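Grikstead publishes results of bin-picking gripper comparison

OSTILTHORPE, 3/13/24 – Grikstead, an independent test lab for handling equipment, today published the results of a comparison between two gripper types used for picking mixed objects out of a metal bin. The report covers 600 pick attempts, 300 with a jointed-finger gripper and 300 with a suction tool, all made with the same arm, the same bin and the same set of objects. It is available free of charge from the lab.

The work was paid for by Matubbar, which sorts returned household goods and is deciding how to equip a new picking line. Matubbar agreed before testing started that the results would be published whichever tool did better.

"We had been looking at supplier videos for most of a year, and every one of them used boxes," said Getsemaní Palacios, operations manager at Matubbar. "Our returns aren't boxes. We wanted to see the tools work on things that are crumpled, round or very small, and we wanted somebody else to do the counting."

The object set was chosen to be awkward. It includes soft-edged blocks, crumpled foil, small cylinders, flat building-brick plates and irregular rounded items. Objects were placed a few at a time in the front section of a divided bin with a sloped panel between the two compartments. Bins of this kind are hard on fingers because there is little room to come in from the side near a wall, and the bare metal floor gives poor contrast for some camera systems.
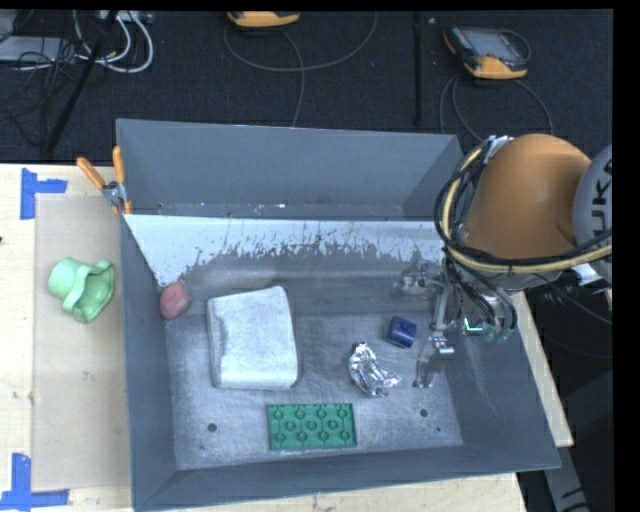 Each attempt was scored as a pick, a drop or a miss. A pick had to be held clear of the bin rim for 6 seconds to count. An object that slipped before then was scored as a drop, and the operators did not get a second try at the same position. Grasp points were chosen by the same planning software for both tools, with settings fixed before the first scored run.

The finger gripper did better on foil and on the small cylinders. Suction was faster overall and was the stronger tool on large flat faces, but it lost its seal often on creased surfaces. Neither tool handled flat plates well when they were lying close to the front wall. The finger gripper tended to push them into the wall, and the suction cup could not seal over the raised pattern. The report gives the counts for each object and each region of the bin.

"The corners are where the difference shows," said Botond Fodor, who led the testing at Grikstead. "In the middle of the floor you could use either tool and be reasonably happy. Put the same object next to a side wall and the fingers need a different approach angle, and sometimes there isn't one."

Two cameras were also compared during the work, one mounted at a fixed position and one carried on the arm. The fixed camera gave shorter cycle times. The arm-mounted camera found more of the small dark objects but added around 2 seconds to each attempt while the arm moved to its viewing position. Both sets of timings are listed in an appendix. Kha Trương, who wrote the camera section, cautions that the lighting was the same throughout and that the figures should not be carried over to a site with daylight.

The report does not name a winner. It also leaves out purchase prices, which vary too much with order size to be useful, and finger wear, which could not be measured over so few cycles.

A second round is planned for October. It will add a combined finger and suction tool supplied by Skeltska and will use deeper bins. Companies that would like their own objects included can send samples to the lab in Ostilthorpe. Samples should be clean, dry and free of batteries, and they will not be returned unless this is arranged in advance.

About Grikstead
Grikstead tests grippers, arms, cameras and controllers for manufacturers and end users. It does not sell or install equipment.

Press contact
Usman Sethi, Grikstead press office, Ostilthorpe
Copies of the full report and the scoring sheets can be requested from the press office.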